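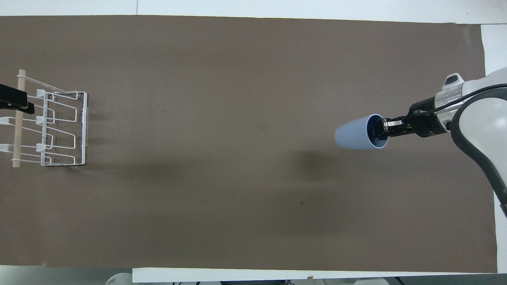
The arm stopped dead again in May, ten runs into the afternoon, with a cup still on its fingers and the fault light on. It did this twice. Leandro's first theory was the gripper, because Leandro's first theory is always the gripper.

Some background. We grip from the inside, so the fingers go in at the mouth and push outward. Great for a plastic cup, until the controller loses its mind about force. Ours decided the cup was pushing back too hard and threw a protective stop. A cup! I've had sandwiches that put up more of a fight.

A protective stop holds position, and after one you really want to take the cup and get on with your life. Iker reached in before anyone had hit the e-stop, and got a talking-to from Ifigeneia that I enjoyed very much, having done the same thing myself a month earlier.

The fault was a force limit left over from the Kostell job – three lines in a config file, my initials on all of them. I've put the limit back where it belongs and taped a note by the pendant: e-stop first, then hands. Leandro would still like to swap the gripper.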